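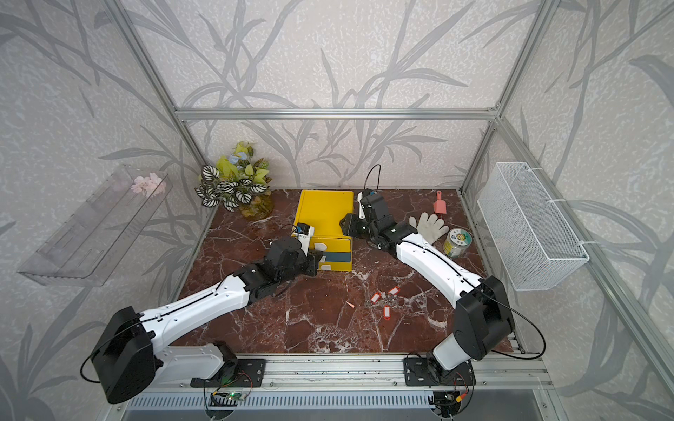 Der Bohrbericht der Nachtschicht traf um kurz vor sechs im Container ein, und Notburga Haslinger las ihn im Stehen. Der Berg hatte nachgegeben. Im Nordstollen, bei Station 600, war die Firste auf einer Länge von 12 Metern feucht geworden, und der Phyllit, der laut Prognose hätte enden sollen, setzte sich fort. Rotbraun mit weißen Adern, wie eine polierte Marmorplatte, sah nur der Bohrkern aus Kiste 20 aus; alles davor war grau und zerfiel zwischen den Fingern. Sie notierte die Kernverluste, strich eine Zahl durch und schrieb sie größer wieder hin.

Přemysl Brabec kam mit nassen Stiefeln herein. Er war Polier bei Zeman, der Firma, die den Vortrieb hatte, und er redete vor dem ersten Kaffee ungern.

»Anker?«, fragte sie.

»Gesetzt. Vier Meter, Raster eins fünfzig.«

»Ich hatte eins zwanzig angeordnet.«

»Die Anordnung kam nach dem Setzen.«

Sie blätterte zurück. Die Uhrzeit auf dem Formular gab ihm recht. Das Konvergenzmessgerät im Querschnitt dahinter zeigte seit Mitternacht eine Setzung von neun Millimetern, der Warnwert lag bei 20. Die Kurve war nicht steil, aber sie flachte auch nicht ab.

»Was sagt Ralex?«

»Ralex sagt, das Modell deckt das ab.«

Ralex hatte das geotechnische Modell geliefert und saß in einem Büro, aus dem man den Berg nicht sah. Haslinger legte den Bericht auf den Stapel der offenen Vorgänge und zog die Jacke an.

Sie fuhren mit dem Mannschaftswagen ein. Bei Station 540 begann das Tropfen. Der Spritzbeton glänzte im Scheinwerferlicht, an zwei Stellen lief ein dünner Haarriss schräg von der Kalotte zur Ulme. Brabec hielt die Rissbreitenkarte an. Null Komma drei. Er sagte die Zahl laut, sie schrieb sie auf.

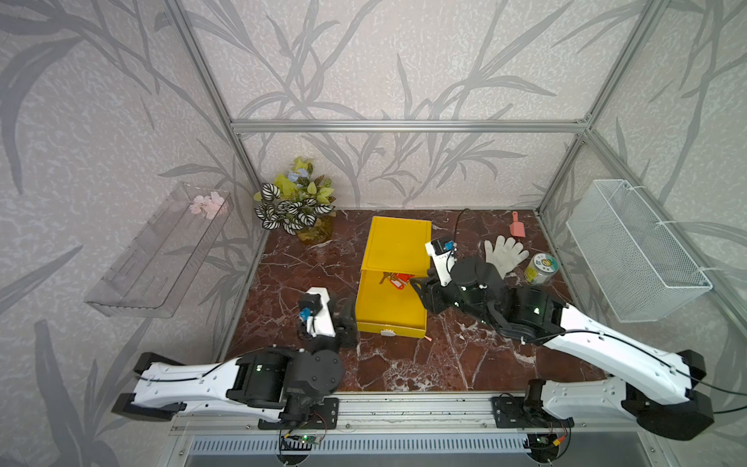 Die Ortsbrust stand. Zwei Mann warteten neben dem Bohrwagen auf die Freigabe, der Lüfter drückte warme Luft durch die Lutte. Auf dem Gestein zeichneten sich dunklere Streifen ab, lang und gebogen, wie die Schilfblätter auf einer grauen Tapete. Haslinger strich mit dem Handschuh darüber und roch daran. Kein Gas, nur Graphit. Sie ließ sich den Geologenhammer geben und schlug dreimal gegen die rechte Ulme. Der dritte Schlag klang hohl.

»Abschlagslänge auf einen Meter«, sagte sie. »Und eine Vorausbohrung, bevor hier jemand lädt.«

»Das kostet uns die Schicht.«

»Ja.«

Brabec sah zur Firste hinauf. Ein Tropfen traf seinen Helm, dann noch einer. Er nahm das Funkgerät vom Gurt und bestellte das lange Gestänge. Draußen bestätigte jemand, verstand die Länge falsch und ließ sie sich wiederholen.

Nach 72 Minuten war das Loch neun Meter tief. Das Spülwasser kam zuerst grau, dann klar, dann in größerer Menge, als man hineingepumpt hatte. Haslinger stellte einen Eimer darunter und sah auf die Uhr.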